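Washing by night, paying by the kilo
March 28, 2023

Print this article | E-mail this article

When Csenge Csizmadia moved to Lotemura, she had two suitcases and no washing machine. "I washed my shirts in the sink for 7 months," she says. "You learn very fast which clothes you really need."

Now she runs Dostura, a small service that collects laundry from families in the old part of the town and brings it back folded the next morning. We spoke in her kitchen, where she made tea two times and forgot to drink it both times.

She began in August with one customer, a neighbour with a broken arm. The neighbour told her sister, the sister told the whole staircase. Today there are 90 households on the list, and she knows most of them by their towels.

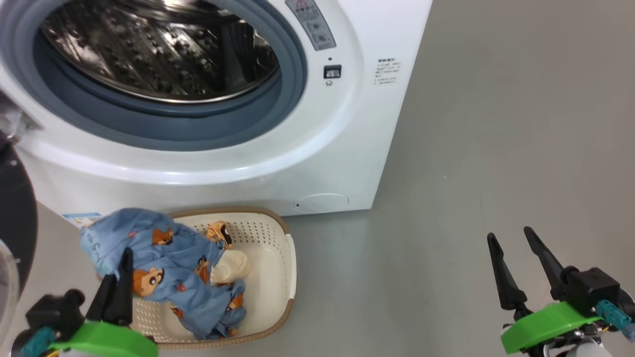
Ajith Thomas remarked, when I asked him about the prices, that people will pay for clean sheets but they want to argue about socks. He keeps the accounts, and in his opinion the service should have charged by weight from the first day.

Csenge does not fully agree. "By weight is fair for the machine, but it is not fair for the person," she says. "A winter coat is heavy and it is only one coat." In the end they chose the weight, with a fixed price for coats and blankets.

I asked what goes wrong most often. She laughed and said: pockets. Tissues, bus tickets, once a whole bar of chocolate. She turns out every pocket herself before washing, and each family has its own bag with a number sewn on it. In the first winter they lost 16 pillowcases, and she still speaks about them with some pain.

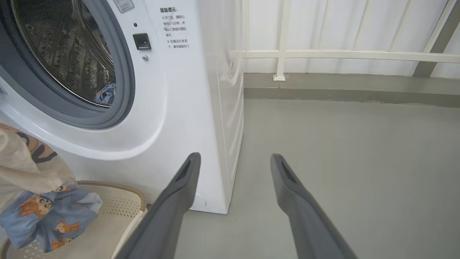 Blue clothing behind the door glass.

Most of the washing is done after ten in the evening, when the electricity is cheaper. It means that she sleeps late and her friends have stopped to call her before noon. "My mother thinks I am ill," she says.

She would like to rent a room at Werkside next year and hire one more person. The deposit is the difficulty — she is still missing 500. Until then she does the deliveries by bicycle, also in the rain, with the bags under an old shower curtain.

Print this article | E-mail this article

Recent articles
The last shoe repairer in Lotemura
Ostapchuk bakery opens on the hill
Who pays for the staircase lights?
Learning to sew at sixty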